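Arnik Music Library: set-up guide, part 2
Tagging and artist names

Last changed 10/16/23 by Soledad Achterberg. Menus moved in July so older screenshots won't match.

Before you start

Back up your library folder. Close the player first. Tag edits can't be undone once the file is saved.

Fixing a mixed-up artist

1. Open Library, then Artists. Type the name exactly as it's printed on the record sleeve.

2. Two acts with one name? Open the artist page and pick Split. Give each one a short note, e.g. Jorik (folk duo) and Jorik (techno). The note only shows in your own library.

3. Drag the albums across to the right act. Singles have to be done one by one, sorry, still on the list.

4. Hit Save Tags. A big library can take roughly 11 minutes. Leave the window open.

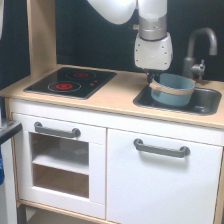
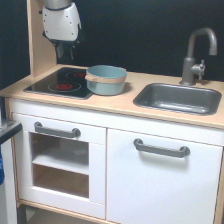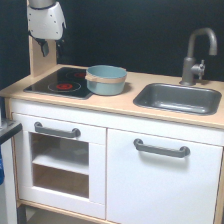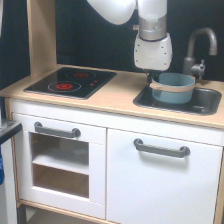
ARTIST NAMES & SPELLING

5. Go to Settings, Names, and turn off Guess Spelling. It's on by default and will happily change Mullton to Milton right across your collection.

6. Add names you want left alone to the Keep list. One per line, no commas. Capitals matter, accents too.

7. Run Check Names. Anything marked grey is fine. Orange needs a look.

Note: band names starting with "The" sort under the next word. To change this tick Sort as Written. Doesnt affect playlists.

Note: the Keep list holds 70 names. After that the oldest drops off the bottom with no warning.

Caution: don't run Check Names while a CD is importing. Tracks can end up under Unknown Artist, and the only fix is to import the disc again.

Guest singers and joint albums

8. Put the main act in Artist and guests in Featuring. Not both in one box, or you get a new artist for every pairing. The Angelovski live set came in as 8 seperate artists that way.

9. For compilations, tick Various. Leave Album Artist blank.

Colour labels and favourites are covered in part 3.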